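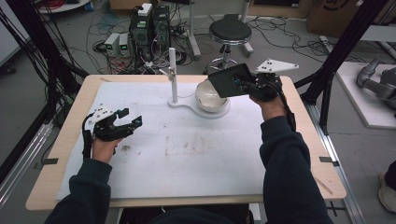 살림 노트 > 정리·청소 > 가죽과 인조가죽

인조가죽 소품 관리, 제가 해 보고 남긴 것들

2023-10-18

지난 글에 현관 신발장 얘기를 썼더니 가방이랑 지갑은 어떻게 하냐는 댓글이 꽤 달렸어요. 그래서 오늘은 인조가죽 얘기를 좀 길게 해 볼게요. 미리 말씀드리면 저는 전문가가 아니고요, 그냥 가방을 여러 개 망가뜨려 본 사람입니다. 특히 지난 8월 장마 끝나고 옷장 열었을 때의 그 냄새란... 맨 안쪽에 있던 검정 토트백 손잡이가 끈적끈적하게 녹아서 옆에 있던 흰 셔츠에 들러붙어 있더라고요. 셔츠도 가방도 다 버렸어요.

일단 진짜 가죽인지 인조가죽인지부터 알아야 해요. 안쪽 라벨에 소재가 적혀 있으면 그걸 믿으면 되고, 라벨이 없으면 잘린 단면을 보세요. 안감 쪽에 천 같은 게 붙어 있고 겉에 얇은 막이 덮여 있으면 인조가죽일 때가 많아요. 냄새로 구별하라는 말도 있던데 저는 코가 둔해서 그건 잘 모르겠어요.

먼지 떨기

물걸레부터 대는 분들 많으시죠? 저도 그랬어요. 그런데 먼지가 앉은 채로 물을 묻히면 오돌토돌한 결 사이에 회색 때가 끼어서 나중에 더 고생합니다. 마른 붓으로 먼저 쓸어 주세요. 저는 다이소에서 산 화장용 볼 브러시를 쓰는데, 털이 부드럽기만 하면 뭐든 괜찮아요. 칫솔은 솔기 부분에만 씁니다. 넓은 면에 칫솔을 쓰면 광이 얼룩덜룩하게 죽어요. 한쪽 방향으로 살살, 지퍼 옆은 조금 더 꼼꼼하게요.

바닥에는 밝은색 천이나 매트를 깔아 두는 게 좋아요. 떨어진 먼지도 잘 보이고, 색이 묻어 나오는 것도 바로 보이거든요. 검정이나 진한 갈색 제품은 새것이어도 가끔 색이 묻어나요.

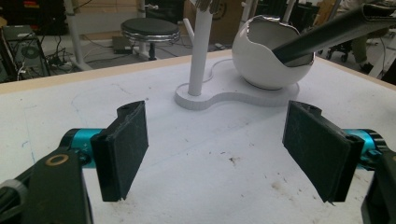
그다음이 물걸레인데, 여기서 물 양이 제일 중요해요. 미지근한 물 800밀리리터에 주방세제 4방울. 저는 늘 이 비율로 해요. 세제를 더 넣으면 더 깨끗해질 것 같지만 헹구느라 물을 더 쓰게 되니까 결국 손해예요. 극세사 천을 담갔다가 있는 힘껏 짜세요. 짜고 또 짜서, 손등에 대 봤을 때 물기가 남지 않을 정도까지요. 그 천으로 닦고, 맹물에 적셔 꽉 짠 천으로 한 번 더 닦고, 마른 천으로 마무리합니다. 솔기 쪽은 물이 스며들기 쉬우니까 닦자마자 꾹꾹 눌러서 닦아 내세요.

물티슈는요? 급할 때는 저도 써요. 다만 알코올 들어간 건 절대 쓰지 마세요. 표면이 하얗게 일어납니다. 손소독제 묻은 손으로 가방 손잡이 잡는 것도 은근히 안 좋아요. 제 지갑 모서리가 딱 그렇게 벗겨졌어요.

볼펜 자국은 솔직히 반쯤 포기하는 편이 마음 편해요. 지우개로 살살 문질러 보고 안 되면 거기서 멈추세요. 아세톤은 자국이랑 같이 표면까지 지워 버려요. 저는 크림색 파우치에 동전만 한 구멍 같은 자국을 만들어 놓고 그 위에 와펜을 붙여서 들고 다닙니다 ㅎㅎ

보호제는 꼭 써야 하나

이 질문도 많이 받는데, 저는 손이 자주 닿는 것에만 써요. 동네 철물점 하시는 공남길 사장님이 Zindix 인조가죽용 크림을 권해 주셔서 4,000원 주고 한 통 샀는데 아직도 반 넘게 남았어요. 콩알만큼만 덜어서 마른 천에 먼저 문지르고, 그 천으로 가방을 닦는 식이에요. 제품에 바로 짜면 그 자리만 번들거려요. Stitberg 것도 써 봤는데 향이 세서 저희 집에서는 탈락! 그래도 발림은 그쪽이 더 나았어요. 천연가죽용 오일은 인조가죽에 안 스며들고 겉돌면서 먼지만 끌어모으니까 아깝다고 바르지 마시고요.
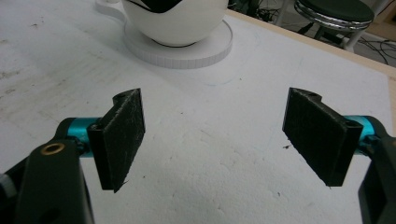 흰 상판 위, 보풀과 먼지가 점점이 붙은 검은 패드 한 쌍.

말리기와 보관

말릴 때는 그늘, 바람 통하는 곳. 드라이어 더운 바람은 안 돼요. 급해서 한 번 썼다가 지갑 덮개가 물결처럼 울었어요. 선풍기를 약하게 틀어 두면 반나절이면 충분하고, 장마철엔 하루는 잡으세요. 속에는 신문지 말고 흰 종이나 헌 티셔츠를 넣으세요. 신문지 잉크가 밝은색 안감에 옮더라고요.

보관할 때 제일 조심할 건 서로 닿지 않게 하는 거예요. 인조가죽끼리, 또는 인조가죽이랑 비닐이 맞닿은 채로 여름을 나면 붙어 버려요. 비닐 커버는 다 벗기고 부직포나 면 주머니에 넣으세요. 저는 안 쓰는 베갯잇을 씁니다. Ojo 수납함에 세워서 넣고 사이사이에 베갯잇 한 장씩 끼워요. 그 수납함이 폭 108센티미터짜리라 중간 크기 가방까지는 넉넉하게 들어가요. 그보다 큰 여행 가방은 그냥 옷장 위에 눕혀 뒀고요. 제습제는 가방 속 말고 수납함 구석에 두세요. 물 고이는 타입이 쓰러지면 정말 큰일 납니다. 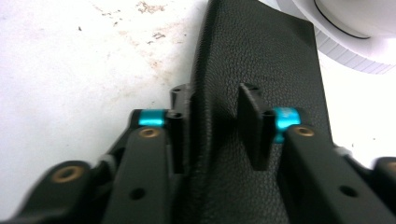
접히는 부분은 따로 얘기해야 해요. 지갑이든 다이어리 커버든 갈라지는 건 거의 언제나 접힌 데부터거든요. 검은색에 결이 오돌토돌하게 들어간 것들은 잔흠집이 잘 안 보여서 막 쓰게 되는데, 위 사진처럼 가장자리가 둥글게 말려 접힌 곳은 빛을 받으면 희미하게 반짝이는 선이 생기니까 그 선을 따라 살펴보면 편해요. 창가에서 이리저리 기울여 보다가 실금 같은 게 눈에 띄면 크림을 아주 얇게 바르고, 며칠은 접지 말고 펴 두세요. 이미 벗겨지기 시작했다면 크림으로는 못 살려요. 들뜬 조각을 손톱으로 뜯고 싶어도 참으시고, 작은 가위로 끝만 다듬은 다음 같은 색 보수제를 면봉으로 톡톡 찍어 주세요. 한 번에 두껍게 바르지 말고 얇게, 마르면 또 얇게요.

수명 얘기도 짧게 할게요. 폴리우레탄 인조가죽은 안 쓰고 모셔 둬도 몇 년 지나면 삭아요. 습기 때문에 그렇다는데, 그러니까 아끼지 말고 드세요! 제가 Burkbridge 매장에서 큰맘 먹고 산 가방도 아끼다가 세 번 들고 보냈어요. 지금 생각해도 속이 쓰려요.

자주 물어보시는 것 몇 가지

세탁기에 돌려도 되나요? 안 돼요. 울코스도 안 돼요.

냄새는 어떻게 빼나요? 베이킹소다를 작은 종이컵에 담아서 가방 안에 세워 두고 이틀쯤 입구를 열어 두세요. 가루를 안에 직접 뿌리면 솔기에 끼어서 안 빠집니다.

끈적거리기 시작했는데 살릴 수 있나요? 세제 물로 닦았는데도 다음 날 또 끈적이면 표면이 분해되는 중이라 방법이 없어요. 다른 물건에 붙기 전에 보내 주세요.

소파도 똑같이 하면 되나요? 닦는 방법은 같은데 면적이 넓으니까 한 칸씩 닦고 바로 말리면서 넘어가세요. 머리 닿는 부분은 기름때가 빨리 타니까 수건 한 장 걸쳐 두시고요.

다음 글은 캔버스 가방 누런 얼룩 빼기예요. 지금 욕실에 두 개 담가 놨는데 결과 보고 올릴게요.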